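Finishing a desktop: oil or poly?
Posted by gatham_maple in Woodworking Help, August
Print | E-mail this thread
12 comments | 3 shares

gatham_maple
I'm finishing a desk for the spare room and can't decide between wiping oil and water-based poly. It will get daily use, with coffee. Sanded to 120 so far.

lukumay
Oil. Three thin coats, wipe off the extra after 30 minutes, then leave it 72 hours before you put anything on it. Brown and tan streaks like these are what you want to keep, and poly dulls them.

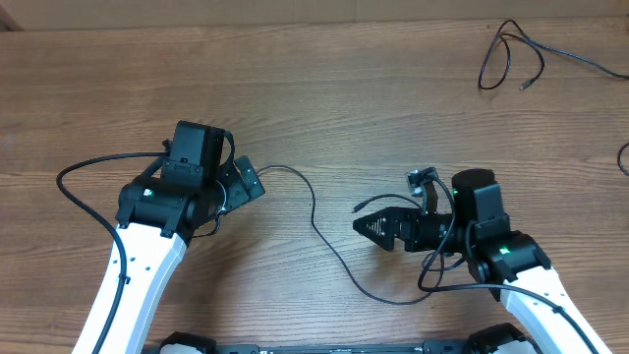 Re: Finishing a desktop: oil or poly?

zeradeck
Disagree. Oil on a daily desk means water rings by winter. Water-based poly dulls nothing if you put a coat of dewaxed shellac under it.

lukumay
I've had one ring in my oiled desk and it sanded out by hand. Try spot-fixing poly.

flendo
You can't, you redo the whole top. I still use poly on desks. Stop at 180 grit. No need for 4,000 like the video people.

gatham_maple
Going with shellac and poly. Do I sand between coats?

zeradeck
Lightly, after the first one.

Print | E-mail this thread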